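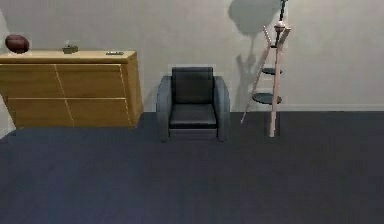 I sold my turntable in June and bought it back 15 days later. Simão Calado, who had paid me a fair price for it, charged me the same amount and kept the slipmat.

The plan had been to listen only to files for a year and see what I missed. What I missed was side two of the Weldu album. I own it on a streaming account as well, but there I never get past the fourth track. On the record the fourth track opens side two, so I end up hearing the rest because I'm sitting down by then.

It's a quiet album. Selamawit Wolde sings on most of it, with an electric organ and a bass player who leaves long gaps. They pressed 600 copies and mine is number 119, written in pencil on the inner sleeve. There's a click all the way through the last song that I now expect to hear when I play the digital version.

I also went through the shelf while the turntable was gone. I have 74 LPs, down from a lot more, and I pulled out nine to sell. Two of them went back the same evening - a Tatetico live record I had forgotten was good, and a split single with Sterkik that isn't worth anything to anyone else.

The other seven are going to Veronika Schwaiger's stall next month. If you want the Prondis debut, ask her before noon. The sleeve is split along the bottom but the record plays fine.

I still need a slipmat.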